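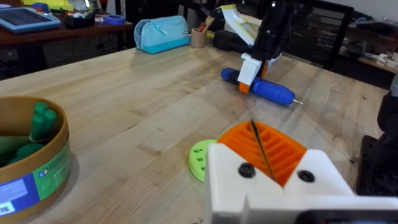 One Cilero owner wrote to us that the oil "never dries, whatever the tin says", and on a cold bench in April that is fair comment. The tin promises 17 hours. We would allow 40.

4.2 Oiling a timber benchtop

1. Sand along the grain. Flokier sells a special pad for this; ordinary fine paper does the same job.

2. Wipe off the dust with a dry cloth.

3. Pour a little Jenov oil and spread it thin. A 500 mL tin is supposed to cover the whole top twice – ours didn't.

4. Wait 10 minutes short of whatever your patience suggests, then rub off the excess.

5. Leave it overnight and repeat for 2 coats in all.

Note: Scuffs will fade in colour. Deep ones stay, despite the label.

CAUTION: Oily rags can catch fire by themselves. Lay them flat outdoors to dry.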